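Print this page | E-mail this page

We use cookies to keep you signed in to the tracker. By continuing you accept this.

Ticket: Right arm stops short of target, sim only
Project: Garkstead two-arm bench
Opened by: Wenceslao Medrano
Assigned: Ashley Staniforth
Status: open
Opened 12/28/19

Symptom
Pick-and-place script for the fruit-to-basket task stalls at the approach step. Right arm moves toward the plate, stops, and the planner returns "no valid path" after the timeout. Left arm homes normally. On the real bench in my garage the same script gets through the approach step. Fault only shows in the simulator.

Setup
Controller build is the August one, unmodified. Arm models exported from Zidness, scene loaded from the shared Liem folder. Timeout 20 seconds. Planner limit 400 iterations.

Tried so far
1. Restarted simulator and controller. No change.
2. Raised iteration limit. Takes longer to fail, same message.
3. Swapped the plate for a flat disk of the same diameter. Failed 5 runs out of 5.
4. Re-exported the right arm from Zidness. Joint zero values match the old export.
5. Ran left arm alone against the basket. Passes.

Comment -- Staniforth
Item 3 rules out the plate mesh, I think. Check the collision shape on the fruit. If it was imported with the default box instead of the hull, the box may be a lot wider than the fruit and the fingertip is in contact before it gets near. Also post a view from the head camera at the point where it gives up, with the collision overlay off.

Comment -- Medrano
Fruit is on the hull. Turned the overlay on and off to be sure. Render at the stall, run 34:

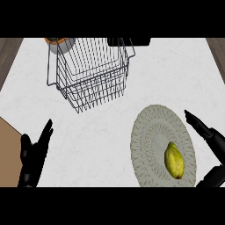 Collision padding is my next suspect. The Wustberg config sets it per link, and the right arm file has a different value on the last two links than the left arm file does. I don't remember changing it. With the padding drawn in, the fingertip volume overlaps the plate rim well before the mesh does. The tip in the render is still over bare marble, up and to the side of the pear, and a lower segment of the same arm already overlaps the edge of the plate from this viewpoint. I can't tell clearance from one angle, so I am going to log the minimum distance per link instead of guessing.

Comment -- Staniforth
Agree on logging. Log the lower segment separately from the fingertip -- the planner reports only the first pair it finds, and that may not be the pair that matters. Copy the left arm padding values across as a test, but don't commit them. I would still like to know where the other numbers came from.

Comment -- Medrano
Padding copied locally. First run got past approach and failed at grasp with a different message (joint 6 limit). Distance log is running now. Will attach when done.

Print this page | E-mail this page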